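Trorum Robotics Laboratory – update on the teaching-by-demonstration program (thread)

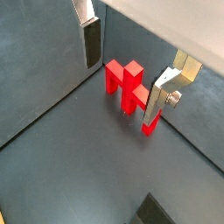
2 min read

1/ The laboratory has completed its February series of remote-control demonstrations. Operators guided the arm through the handling of a red block assembly inside a gray bin, with a camera near the gripper recording each attempt.

2/ The series comprises 618 demonstrations, of which 456 were accepted for training. The remainder were set aside after review by Omolara Ogbonna and Unai Soler.

3/ The block assembly has arms at right angles, so the choice of contact point matters. Operators were asked to approach slowly and to settle one finger against the part before closing the other.

4/ Work near the walls of the bin proved the most demanding. New operators tended to rotate the wrist too late – a habit that the trained policy then copied. Guidance on this point has been added to the operator manual.

5/ A further 50 demonstrations were given by hand, with the operator moving the arm directly. These were smoother but took longer to set up, and they are stored separately under the name Clorkent.

6/ Femi Onyeka will lead the next stage, in which the policy attempts the same task without an operator. Any attempt may be stopped and corrected by remote control, and corrections will be kept as new demonstrations.

7/ Requests for access to the accepted set should be addressed to Dewanti Sopacua. Please state the intended use and the arm on which the data will be tested.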